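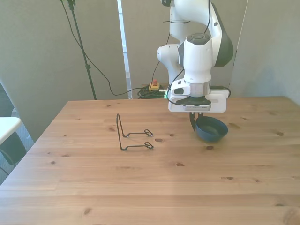 4. Installing the water softener

This section covers placement, connection and first start-up of the Clilevon cabinet softener. Read section 3 (Tools and fittings) before you begin. If the house has a private well, have the water tested for iron and enter the result on the card inside the lid.

4.1 Choosing a location

The softener must stand on a level floor that can carry its full weight. With the salt compartment filled, the cabinet weighs 82 kg. Leave enough space above it to lift the lid fully and pour from a bag.

Install the unit on the main supply line, after the pressure regulator and before the water heater. Outdoor faucets should branch off upstream of the softener so that garden water stays untreated.

A floor drain or standpipe is needed within reach of the drain hose. The hose may be extended to 2,254 mm in total. Longer runs slow the backwash and leave hardness in the resin.

CAUTION: Do not install the unit where the temperature can drop below freezing. Frost damage to the valve body is not covered by the warranty.

4.2 Connecting the bypass valve

1. Close the main shutoff and open the lowest faucet in the house. Let the line drain.
2. Turn off the water heater. For gas models, set the control to PILOT.
3. Cut the supply line and remove a section to suit the bypass. Deburr both ends.
4. Check the arrows molded into the valve body. The inlet is on the left when you face the rear of the cabinet.
5. Grease the two O-rings with the silicone grease supplied. Do not use petroleum jelly.
6. Push the bypass into the valve ports until it seats, then fit both clips. A clip that will not close means the bypass is not fully home.
7. Make the pipe connections. Solder joints must be completed and cooled before the bypass is attached to the valve.

Note: Where the metal water pipe serves as part of the electrical ground, fit the Sarmiento grounding strap across the cut section before the water is turned back on.

4.3 Drain and overflow

1. Push the drain hose onto the barbed fitting at the top of the valve and secure it with the clamp.
2. Run the hose to the drain. Leave an air gap of at least two hose diameters between the hose end and the rim of the drain -- local code may ask for more.
3. Attach the overflow hose to the elbow on the side of the cabinet. This hose drains by gravity and must slope down along its whole length.
4. Do not join the two hoses with a tee.

4.4 First fill and flush

1. Set the bypass to BYPASS and open the main shutoff slowly. Check every joint for leaks.
2. Plug in the power supply. The display shows the software version, then the clock.
3. Set the time of day. The factory setting starts regeneration at 2:00 a.m.
4. Enter the water hardness in grains per gallon.
5. Press and hold REGEN until the valve motor starts. Wait for BACKWASH to appear.
6. Turn the bypass one quarter of the way toward SERVICE. When a steady stream without air reaches the drain, open it fully.
7. Add 680 ml of clean water to the brine well, then fill the salt compartment to the line. Use pellets or solar crystals. Rock salt leaves sediment in the well.
8. Allow the cycle to finish, then run a cold faucet until the water is clear. Turn the water heater back on.

Note: Slight discoloration during the first flush is normal. It comes from the resin and is harmless.

4.5 If the display shows E3

Code E3 means the valve did not reach its position in time. Unplug the unit, wait until the display is blank, and plug it in again. If the code returns, inspect the motor plug for a bent pin. Units built before February use the older Unstead motor, part 640, and the newer plug does not fit it.

Section revised 26th March. Text: Thitima Thaweesak. Technical check: Satish Rawat, Hinetus Service Department.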